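4.2 Recording of the demonstrations

For the Brandbridge task we did not use remote control. The operator takes one hand-held gripper in each hand and does the movement directly, and the positions are saved for training. In total we recorded 488 demonstrations, each of them with a maximum length of 20 seconds. From these, 65 were removed because the tracking was lost for a moment.

We learned that slow movements give better data. When the operator was in a hurry, the fingers closed too early and the policy copied this mistake. 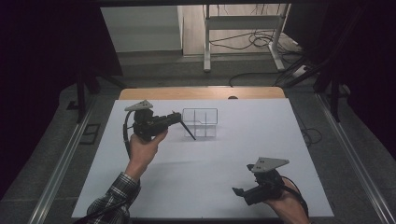 Figure 7. Both hand-held grippers above the white board, with the divided container.

The remaining recordings were converted with the Norkon script, which is explained in section 4.3.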